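02/06/2018, Prurncombe, evening

Second full day of collecting at the lounge set. Target was 97 usable episodes of the drawer task. We did not get there, for reasons set out below, and the remainder moves to next week.

Started with calibration. Margus Ķēniņš wanted the two hand-held grippers checked against each other before anything was recorded, after yesterday's drift on the left wrist. Jaw width is read at fully open and fully closed, then the pair is brought together with the marker faces towards the cameras and held still for 20 seconds. The left one passed on the third attempt. I have asked for the offsets to be written into the session header - at present they live in a text file on Margus's laptop and get copied across by hand, which is how we lost a morning in Stivden.
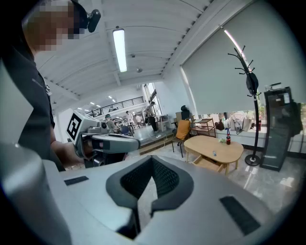

The exposure problem is still with us. With the blinds down the ceiling light dominates and tracking is steady enough. With them up, the window side saturates each time the wrist turns that way and the pose estimate jumps. Lindiwe Shezi suggested fixing exposure for the whole session and accepting darker images in the corners. I think she is right. The learner can cope with dark corners, but a pose that leaps sideways in the middle of a reach teaches it something false, and we have no reliable filter for short jumps. Blinds to stay down until further notice.

Worked through the order of objects on the coffee table with Trilok Yadav. His view is that the bottle should move between every episode, even when the task is only the drawer, so that the policy does not learn to find the drawer by its distance from the bottle. Agreed. He has drawn up a list of start positions and I have put it into the prompt sheet. The remote control moves as well but the table stays where it is. Moving the furniture is a separate variable and belongs to the September set.

A note on operators. New people close the jaws too early and then push, and the resulting traces show contact well before any useful grip. Bo-ram Myung's episodes are the cleanest we have: slow approach, short pause, close, pull. I am wary of using only hers. If every approach has the same speed and the same pause we will get a policy that handles one style and fails on any other. Mixed operators, then, with a floor on quality. The floor still has to be defined in writing.
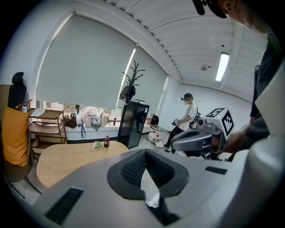 Storage. Each episode is now split at upload into gripper streams and head stream, and matched again by timestamp at Plureck. Six episodes from the morning failed to match. The gripper clocks agreed with each other and the head clock was 2000 ms behind, a constant offset, so they are recoverable. Noreen Hennessy will run the correction on Monday and send me the residuals. Until then they are marked as held in the index and should not be counted in the total.

Labelling rules, as settled at lunch:

- An episode begins when both grippers are up and still.
- It ends when the drawer has stopped moving and the jaws are clear of it.
- A second attempt at the grip is kept, and tagged as a retry.
- Anything where the operator speaks to someone and turns away is discarded.

Lindiwe objected to the last rule. She would keep those and trim them. I said trimming costs more than recording again, which is true for this task and may not be for the longer ones. Left open.

Afternoon was drawer episodes only. The head view is better than I expected, as both markers stay in sight through most of a reach if the operator keeps the elbows in.

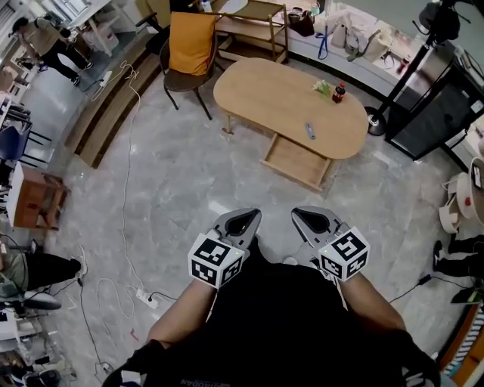
*Head view, drawer task: both grippers forward, drawer open.*

Two things to do before the next session. Write the quality floor (me). Ask Paewai whether the spare jaw pads can be sent ahead of the main order - Margus says the present pair are good for another week, but he said the same about the last ones.

Packed up at 6. Back is stiff from leaning over the table.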